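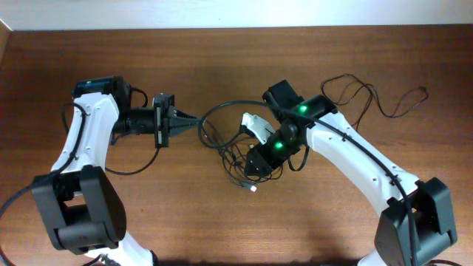
Cable tangles and table tops: your questions

Can I bring in a whole box of mixed cables?
Yes. The Dandville sorting table takes anything up to 2 metres long. Longer leads need to be coiled and tied before you arrive. Please take out batteries and plugs with cracked cases first.

My cables are in one big knot. Where do I start?
Find a connector, not the middle of the knot. Lay the whole lot flat on the table, pick the end that sticks out furthest and work back from it. Push slack into the tangle to open the loops up. Pulling on both ends makes it tighter, and thin cables can break inside without showing it.

Should I unplug everything first?
Always. Switch off at the wall and take out both ends.

How do I coil a thin cable so it stays put?
Make loops a bit wider than your hand and let the cable turn the way it wants to. Don't wrap it round your fingers or round the plug. One soft tie is enough. For very thin leads we use the small Pateo bags, which you can buy at the desk in packs of 12.

Will cables mark a wooden table?
They can if they are left for months, mostly in a warm room. The soft outer layer of some cables sticks to varnish. Move them now and then, or put a cloth underneath. For a sticky patch, try a damp cloth and a drop of washing-up liquid, then dry along the grain.

How do I know what a cable is for?
Look at the connector, then check the sleeve for print. If you still can't tell, put it in the tray marked Unknown and Zhiqiang Lei will look at it when he is next in.

How long can I have the table?
Slots are 15 minutes. You can book two together if the next one is free.

What happens to the cables I don't want?
Working ones go on the swap shelf. Damaged ones go in the Clakberg recycling bin by the side door, which is emptied in April and again in autumn.

Who do I ask about something else?
Ring the desk on extension 621 or leave a note in the box.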